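Vrabec sets wheel-fastener recheck for fleet vans at 100 miles

Tetumness, 24 Mar 2026

Fleet maintenance contractor Vrabec has issued a revised procedure for refitting wheels on light commercial vehicles, with a mandatory torque recheck after the first 100 miles of service. The procedure applies to every wheel removal, whether for tire replacement, brake work, puncture repair or seasonal rotation, and takes effect at the company's Tetumness and Cidthorpe workshops in June. The smaller Wusdale site will follow when its torque tools have been recalibrated.

The contract fleet covered by the change stands at 867 vans. Heavier trucks are outside its scope and remain on their existing procedure.

Under the previous instruction, drivers were asked to return for a recheck "at the earliest convenience" after a wheel had been refitted. The wording set no distance and placed no hold on the vehicle if the visit was missed. Vrabec says the records from the two larger workshops showed wide variation in when the check was made, and a share of job cards where the recheck box had been left blank.
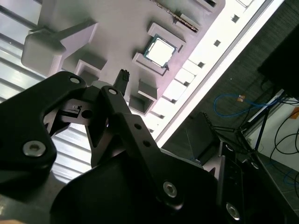 What changes in the workshop

Technicians will continue to run wheel fasteners down by hand before any powered tool is used. Impact wrenches may be used for removal, but final tightening is to be done with a click-type or electronic torque wrench, with the vehicle's weight partly on the tire so the wheel cannot turn. Tightening is in a star pattern and in two stages. The final value is taken from the vehicle manufacturer's data for the model and wheel type, and is written on the job card before work begins.

Mating faces receive more attention than before. The hub face and the back of the wheel are to be cleaned of rust, scale and loose paint with a wire brush or abrasive pad, then wiped. Material trapped between these faces compresses under load during the first miles of driving, and clamp force drops as it does. No grease or anti-seize compound is to be put on the studs or seats unless the vehicle manufacturer calls for it. A lubricated thread reaches the same torque reading at a higher bolt tension, and the tension can be high enough to stretch the stud.

Studs with damaged threads are to be replaced. Running a die over them is no longer accepted as a repair. Where one fastener on a wheel is found loose, the neighboring studs are examined as well, and the wheel comes off so that the holes can be checked for wear.

Recheck window

The 100-mile figure is a target with limits on either side of it. A recheck made before the vehicle has left the yard does not count, as the joint has not yet been loaded. If a van is not expected to cover the distance within the working week, the driver books a slot at the end of the week and the actual mileage is recorded.

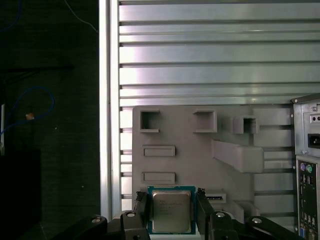

Once a van passes the target, the fleet operator receives a notice and has 24 hours to present it at a workshop or book a mobile technician. After that the vehicle is marked as restricted in the scheduling system and is left out of the next day's route plan until the recheck is logged. Vrabec says operators were consulted on the length of the notice period, and that vans on overnight routes can be checked at either end of the run.

The recheck itself is done with the wheels at ambient temperature where possible. The technician sets the wrench to the specified value and applies it to each fastener in turn without first loosening it. If the wrench clicks with no movement, the fastener passes. Any movement is entered on the card. If a fastener turns by more than the limit printed on the card, the wheel is removed and the mating faces are inspected, then a second recheck is booked at the same distance.

Alloy and steel wheels

Several vans in the fleet run on steel wheels in winter and alloy wheels for the rest of the year, and the two do not always share a fastener. Flat-seat, taper-seat and ball-seat nuts can have the same thread and will all run down onto the wrong wheel without obvious resistance. The contact area is then too small and the joint will loosen regardless of the torque applied. Workshops will store each set of fasteners in a tagged bag with the wheels they belong to, and the seat type is to be confirmed on the job card by the person fitting them.
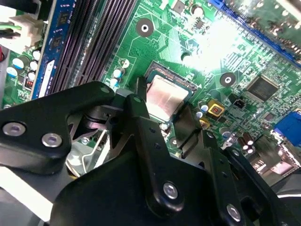 Fastener marking is also revised. Each nut or bolt receives a paint stripe after final tightening, carried over from the head onto the wheel so that later movement breaks the line. Contrast between the head and the part around it matters here. Silver hex bolts set in matte black plates, like those on the gripper in the photo, are easy to pick out, and a stripe running from one surface to the other needs only to be bright enough to read against both. Black nuts on a black steel wheel are harder to inspect in poor light, and yellow marker is specified for these. White marker is retained for alloys with dark pockets. Old stripes must be removed with solvent before new ones are applied.

Plastic pointer indicators remain optional. Where an operator asks for them, they are fitted after the recheck, so that the technician is not working around them with the socket. Pointers do not replace the torque check, and a pointer that appears aligned is not evidence of clamp force.

Tools and records

Torque wrenches used on the contract are to be calibrated every 2,000 cycles or at the interval given by the tool maker, whichever comes first. Click-type wrenches are wound back to their lowest setting at the end of each shift. A wrench that has been dropped is withdrawn until it has been tested. The serial number of the wrench is entered on both the original job card and the recheck card.

Drivers will be given a one-page sheet listing the signs that call for an immediate stop: a rhythmic knock that changes with road speed, new vibration through the steering wheel or seat, rust streaks running outward from a stud hole, or a broken paint stripe. Tightening at the roadside with the vehicle's own wheel brace is allowed only to reach a safe place, and the van must then be seen by a technician before it returns to service.

Updated job cards will be sent to operators ahead of the June start. Vans with a recheck outstanding on the changeover date will be handled under the new notice period.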